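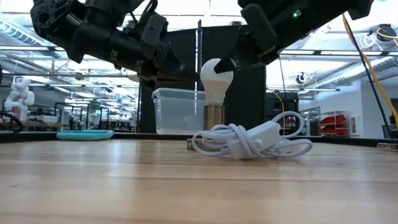 Two robot arms at work on a light bulb in a lamp socket. The switch and the cord lie on the table next to it.

When a robot squeezes too hard

Changing a light bulb takes two skills. You have to hold the bulb firmly enough to turn it, and gently enough that the glass stays in one piece. Your hands do both without much thought. A robot has to be given numbers.

This page explains a fault that happened at the Potar workshop in Fledport one January. A robot arm broke a bulb during a test. The person running the test was Catríona Daly, an engineer. The person who found the cause was Eoin Madigan, who looks after the safety rules.

What is grip force?

Force is a push or a pull. Grip force is the push that fingers make on the thing they are holding. Scientists measure force in newtons. One newton is close to the weight of a small apple resting on your palm.

For the bulb test, the grip force was set to 10 newtons. This is enough to stop the glass from slipping while the arm turns it. The gripper could push much harder than that, so the setting mattered. The limit was stored in a computer program called Clistora, which tells the arms what to do and when to stop.

What happened

The test had two parts. One arm steadied the bulb. The other arm took hold and turned it counterclockwise, 90 degrees at a time. Ninety degrees is a quarter turn, like the corner of a square. After each quarter turn the gripper had to open, go back to where it started, and close again.

Robot engineers call this regripping. You do the same thing when you open a jar with a tight lid.

The arms had finished 135 tries with no trouble. On try number 136, the turning gripper closed and did not stop closing. The glass cracked and then broke. Daly pressed the emergency stop, and both arms froze in place.

An emergency stop is a large button that cuts power to the motors. It does not ask the program for permission. A faulty program might never answer, so the button has its own wiring.

Why the gripper did not stop

A robot finger cannot feel glass the way your finger can. It uses a force sensor, a small part that bends a very tiny amount when something presses on it. The bending changes an electrical signal. The program reads the signal and works out the force.

Madigan looked at the log. A log is a diary that the program writes by itself, with the time next to every line. The log showed that the sensor had sent the same reading for 775 milliseconds. A millisecond is one thousandth of a second, so the reading was stuck for a little more than three quarters of a second.

During that time the program believed the force was still low. It told the fingers to keep closing. The real force was going up, but the number was not.

The cause was a loose plug in the sensor cable. Each time the arm went back for a new grip, the cable flexed and the plug moved a little. On try 136 it moved far enough to lose contact. The program kept using the last number it had received, and it had no rule for old numbers.

How the fault was fixed

First, the plug was changed for one with a locking clip.

Second, the program was given a new rule. Every reading now has a time attached to it. If a reading is too old, the program throws it away and the fingers stop moving. Engineers call this a watchdog – a part of the program whose only job is to check that another part is still working.

Third, the program now compares two things: the force reading and the distance between the fingers. If the fingers are closer together than the bulb is wide, something has gone wrong, whatever the force sensor says.

The team named the new check Flanagan. It runs before the arm moves and keeps running until the arm is parked.

Broken glass and electricity

A lamp must be unplugged before its bulb is changed, by a person or by a robot. Turning off the switch on the cord is not enough. Metal parts inside a socket can carry electricity, and if a bulb breaks, some of its own metal parts may be left sticking out.

If a bulb breaks at home, do not touch the pieces. Move away, keep pets out of the room and tell an adult. Bulbs can also stay hot for several minutes after they are turned off.

Words to know

Force sensor: a part that measures how hard something is being pushed.
Gripper: the part of a robot arm that holds things.
Log: a record of what a machine did, with times.
Newton: the unit used to measure force.
Regripping: letting go and taking hold again.
Watchdog: a check that stops a machine when its information is missing or too old.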